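Sep 7, 2022
Posted by unit coordinator, Foods and Materials Handling
39 shares – 2 comments

Week 2 handout – measuring and transferring dry goods

Read before the prac. Bring it with you, no spare copies this time.

Follows on from the sieving notes. If you missed those get them off someone at your bench.

Why dry pulses first: cheap, forgiving, easy to sweep up. Mung beans roll a fair bit so you find out quickly whether your hand is steady. Rice next, then flour, which is a whole other mess.

Terms
Source – what you scoop from.
Receiver – what you scoop into.
Carry – the bit in between. Most spills happen on the carry or right at the lip.
Heel – what's left in the bottom that the spoon won't pick up.

Setting up
Receiver close to source, almost touching. Short carry. Wide bowl is easier than a narrow neck, obviously, so going bowl to jar is the harder direction and that's the one marked in November.
Light coloured bench or tray if you can get one, strays show up.
Long thin handle is fine for a deep jar. Hold it further down than feels natural.

Scooping
Go in at an angle, not straight down. Half a spoon is plenty. Level off against the inside of the rim, then lift. Pause over the source for a sec, let the loose ones drop back where they came from.
Lower before you tip. Tipping from height = beans on the floor.
Free hand stays down on the bench near the bowl, ready to steady it. Don't hover.

The heel – tilt the jar, dont chase single beans round the base with the spoon. With faceted jars they sit in the corners, so turn it a bit as you tilt.

Recording
Weigh source and receiver before and after. Difference goes in the loss column, grams, even if its zero. Use the Tornus sheet, the old Mesport one has the columns the wrong way round. Zolano scales need zeroing with the bowl on. If the reading jumps about, move away from the aircon vent and try again.

Ngubane reading is on the library page, skim the section on particle size, skip the rest.
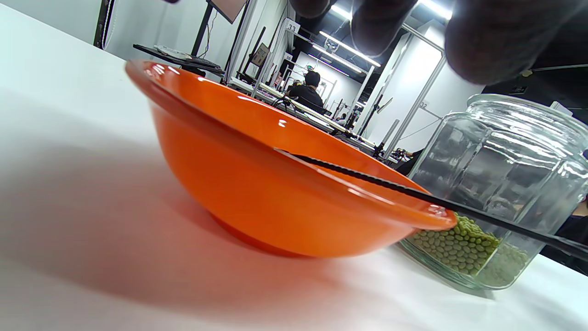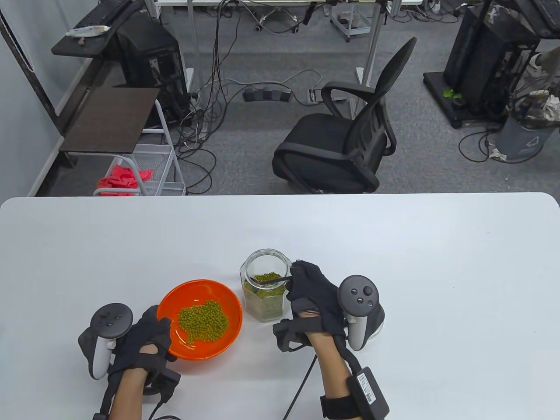 Orange bowl and clear jar on a white table, green beans in the jar. Spoon in the jar mouth in the second.

Clean up: sweep, don't wipe. Floor beans go in the bin, not back in the jar. Sheets in the tray by the door before you head off.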